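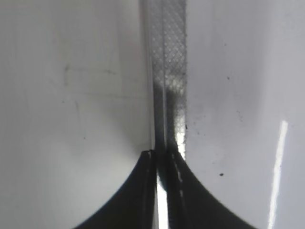

*Bright light through a narrow gap*

**How dark does a home darkroom really need to be?**

Posted by Anouk Jansen, May 14, 2023

I inherited my uncle's enlarger in March, along with over 500 negatives (!), and I can't wait to start printing. We live in Graltenness and the only space I can take over is the laundry room. It has one small window and a door that doesn't fit very well. I've taped black plastic over the window, but I still see light down the hinge side of the door and a bit under it. Black and white paper only for now, no film developing. Do I need to get it perfectly dark? Also, is a red bulb from the hardware store okay, or do I need a proper safelight?

---

**Kazue Oda**

Oh, you're going to love this! I've been printing in a bathroom for years and I still grin every time an image comes up in the tray.

Go in, shut the door, turn everything off and sit there for six minutes. Your eyes need that long to adjust, and leaks you never noticed will jump out. If you can see a sheet of white paper against the counter after that, keep sealing. Foam weatherstrip works well on the hinge side, and a rolled towel is fine along the floor.

For the bulb, do the coin test. Put a piece of your paper on the counter under the red light with a coin on it, leave it longer than you'd ever have paper out, then develop it. If you can see a circle, the light is fogging your paper. Some red bulbs pass and some don't, so test the one you buy — and test again if you switch papers. Doing it once with the red light off will also show you whether the door leak matters.

---

**Willy Boersma**

just print at night

---

**Teun Nijs**

Willy's right, night is easiest, but turn the hallway light off too!

One thing to add: the coin test is stricter if you give the paper a very faint exposure under the enlarger first, just enough for a light gray. Paper that's already had a little light shows fog much sooner than blank paper does. My first bulb passed the plain test and failed that one.

And please start with contact sheets. With that many negatives you'll want to see what's there before you pick favorites. I did my grandfather's that way and found two whole rolls of a dog none of us had ever heard of. Post some prints when you have them!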